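沃斯比家居样板车间开放日参观记

十一月，沃斯比（Vostby）的家居样板车间对外开放了一天，我提前在网上登记，上午9点到的门口。车间在旧厂区里面，从公交站走过去要穿过一条两边都是仓库的窄路，路牌不太好找，第一次去的人建议跟着地上的黄线走。登记处发一张参观单，正面是平面图，背面是当天各个房间的开放时间。

沃斯比做的是小件家具和桌面用品，规模不大。旧厂区原来是一家织带厂，后来分租给几家公司，沃斯比租了其中连着的几间。据接待的工作人员介绍，整个面积3000平方米，其中一半是仓库，不对外开放。参观的路线是先看木工间，再看喷涂间的外廊，然后是布置间，最后到小卖部出来。全程走下来大概一个半小时，不赶时间的话可以更久。

木工间是最吵的一间，进门要戴耳罩。当天开了两台机器，在切桌腿的料。料堆在靠门一侧，按长短分开放，每一堆上面压一张纸条，写着型号和日期。有人问为什么不用条码，师傅说试过，木屑一多就扫不出来，还是写字快。墙上挂着历年的样品椅，最早的一把椅背是弯的，坐上去有点往后倒，现在已经停产。旁边一排矮凳可以试坐，我坐了两种，高一点的那种更适合换鞋用。

喷涂间不能进，只能隔着玻璃看。当天喷的是一批浅色的托盘，挂在架子上慢慢转。玻璃外面贴了色卡，总共50个颜色，可以拿下来对着光看。布鲁尔科夫（Brurkov）的涂料是他们现在主要用的，色卡最下面一行印着这家的名字。我对比了几个灰色，在走廊灯下差别很小，拿到窗边才分得出来。要买颜色接近的东西配家里旧家具的，最好自己带一块样品过去。

从喷涂间出来，走廊尽头有饮水机和长凳，可以歇一会儿。厕所在楼梯下面，只有一间，中午的时候要排队。午饭可以在萨尔索普（Salthorpe）食堂吃，是整个厂区共用的，面和盖饭都有，味道一般，出餐快。食堂收现金，也能扫码，外来参观的人价格和厂区员工一样。

下午的重点是布置间。房间留着老厂房的红砖墙，顶上是白的，装着日光灯，光线比木工间柔和一些。房间里有一张浅蓝色的桌子，挨着砖墙，桌面的颜色和红砖放在一起很显眼。布置间的用途是看桌面小件摆出来的样子：同样的花瓶、相框和盘子，换个位置，换块布，看起来会差很多。参观单上写着，这里的东西每隔一段时间就重新摆一次，摆法没有固定的规定。

我比较留意的是花瓶。白色的小花瓶，里面插着一把干草，靠在墙角那一头，草尖朝上散开。这种干草不用换水，摆在书桌或者窗台上都省事，缺点是掉碎屑，放久了要拿到外面抖一抖。相框是黑色的小框，里面白底，画着深色的线条，平放在桌面上。这种小尺寸的框我家里也有两个，挂起来显得太小，立在架子上正合适。

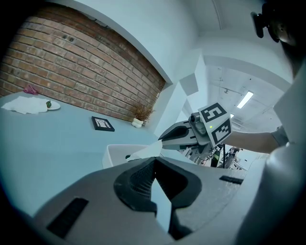
布置间的浅蓝色桌面，靠红砖墙一侧。

盘子是圆的，白色，上面放了一个绿色的小辣椒。旁边的白布没有铺平，皱成一团，砖墙边上还有一小块粉紫相间的布。我原先以为样板间里的布都会熨得很平，看了以后觉得这样更接近家里的桌子。桌上还有一个白色的塑料箱，和我家放在书桌边上装废纸的那种差不多，擦洗方便，就是用久了容易发黄。

布置间隔壁是一间小的资料室，放着拉瓦特（Rawat）印的几本产品册，可以坐下来翻，不能带走。册子里有各种桌面尺寸的图，对要量房间的人有用。我抄了两种桌子的长宽，回家量了一下，窗边那块地方只放得下小的那种。

小卖部在出口处，卖的大多是有轻微瑕疵的样品，价格便宜。我买了3个白盘子，其中一个底下有一小点釉没上匀，摆在桌上看不出来。花瓶当天没有卖，店员说可以留电话，到货了再通知。结账的地方提供旧报纸，要自己包。

交通方面，坐公交到厂区北门下车最近，开车的可以停在食堂后面，开放日不收费。木工间地上有木屑，不要穿浅色的鞋。带小孩的注意喷涂间外廊有两级台阶，灯比较暗。下一次开放在春天，登记还是在网上，名额放出来以后两天左右就满了。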